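Subject: Re: [handheld-demos] How many takes before you swap the object?
From: Mohammed-Awal Bawa
To: handheld-demos list

Hi Issahaku, hi all,

Sorry for the slow answer, April has been a bit of a blur on our side.

Issahaku wrote:
> We've started collecting with two hand-held grippers on the Weturura
> task set and I'm already arguing with my colleagues. One camp wants
> hundreds of takes on one object before moving on. The other wants to
> change the object all the time. What do you do at Pleltamik? And do
> you keep the fumbled ones? Ours are going in the bin at the moment
> and it feels like a waste.

I've been in both camps, so I sympathise! When we began we did 800 takes with the same cup in the same spot, and the policy we trained on them was brilliant at that cup in that spot and hopeless at everything else. Slide the cup over by a hand's width and it would close on thin air with total confidence.

Now we do 42 takes per object and then swap, whatever mood we're in. Inside those 42 I move the start position every time and turn the object every few takes. I also change which hand goes first, which I forgot to do for ages (I'm very right-handed and the data showed it).

Tall things are the ones I'd spend extra time on. If you come in too high they tip, and if you come in low you tend to bump the table. We do those standing up, looking straight down, with the left gripper hanging about near the work so it's there when the task wants both hands.

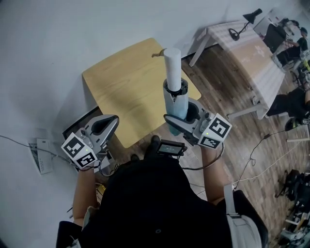 Right gripper closed on one of the tall ones, left one free. Marker cubes on both.

Do keep an eye on the marker cubes while you work. It's very easy to roll your wrist to get a nicer grip and hide half the markers from the camera, and then the tracking jumps and you've lost the take. I got into the habit of doing a slow pass over the table before each batch and looking at the tracks straight away. Boring, but I once lost a whole afternoon to a knocked cube and I'm still cross about it.

On the fumbles - please don't bin them! We keep any take where the person recovers within 5 seconds and ends up finishing the task. They get their own label so we can leave them out of a training run if we want to. Takes where you just give up go in a separate folder that so far only I ever open.

One last thing: stop before your arms get tired. Mine go after 9 batches, and the late ones are full of lazy little drags along the table that the model picks up beautifully.

Has anyone tried the Collard scripts for trimming the dead time at the start of each take? I'm still doing that by hand and would love to stop.

Cheers,
Mohammed-Awal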